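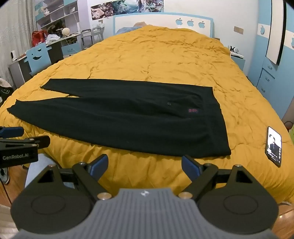
4. Preparing the garment before steaming

The Burkden hand steamer gives the best result when the garment is flat and the legs or sleeves are not twisted. A bed is a good place for this step if you have no ironing board. Black trousers laid across a yellow comforter, with the legs a little apart, are easy to check: the hems show clearly against the lighter cloth. Do the checking on the bed, but do the steaming on a hanger.

1. Empty all pockets and close the zipper.
2. Read the care label. If it says "do not steam", stop here.
3. Smooth the garment by hand from the waist to the hems.
4. Fill the tank with cold water up to the line and close the cap until it clicks.
5. Hang the trousers by the hems with the clip hanger (Temilis model only - for other models the hanger is sold separately).
6. Connect the plug and wait 90 seconds. The light changes from red to green.
7. Hold the steamer upright and move it slowly from top to bottom.

Note: Dark fabrics can become shiny if the hot plate touches them. Put the cloth cover on the plate, or steam from the inner side.

Note: One full tank gives steam for 27 minutes. When the steam becomes weak, unplug the steamer and fill the tank again.

CAUTION: Never steam a garment on a mattress, a comforter or a sofa. The moisture goes down into the filling and hot drops can fall from the nozzle.

CAUTION: Never point the steam at persons or animals. Do not steam clothes while somebody is wearing them.

After use, unplug the steamer, empty the tank and let the plate cool before you put it in the bag. For cleaning of the nozzle, see section 6.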